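Drying Out and Storing a Kids' Play Tent
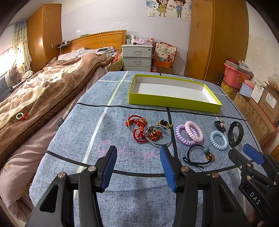

Most play tents get ruined in storage. The fabric goes away damp, the poles get bent under something heavy, and by next June there is a smell that won't wash out. Ours is a Baren two-pole model from a yard sale and it has lasted several summers this way.

Shake it out first. Turn the whole tent upside down with the door unzipped and shake until the crumbs and grass stop falling. Get the corners with a handheld vacuum.

Wipe the walls with a cloth and a bucket of cool water with a small squirt of dish soap. Don't put it in the washing machine. The coating on the floor peels, and once it starts it keeps going. For marker, dab with rubbing alcohol on a cotton ball, and test it on the inside of a seam before you go after the front panel.

Set the tent back up to dry, indoors or in the shade. Two hours is enough for the walls. The floor takes longer, so tip the tent on its side and leave it overnight. Check the hem where the fabric is doubled over. If it feels cool to the touch it is still damp.

Poles: pull the sections apart from the middle and work out toward both ends. Starting at one end puts all the stretch on one side of the cord. A cracked section can be splinted with duct tape for a while, but sand any splinters off fiberglass before you wrap it, and wear gloves.

Fold the tent loosely and change where the creases fall each time. The bag it came in is usually too small. An old pillowcase works better and lets air through. I keep the poles in a separate sleeve made from a pants leg, with the stakes in a jar.

Tunnels with a spring coil should be tied flat with two strips of cloth, never a bungee cord. Store them on top of the pile.

Label the bag with the tent size and the number of stakes. Masking tape is fine.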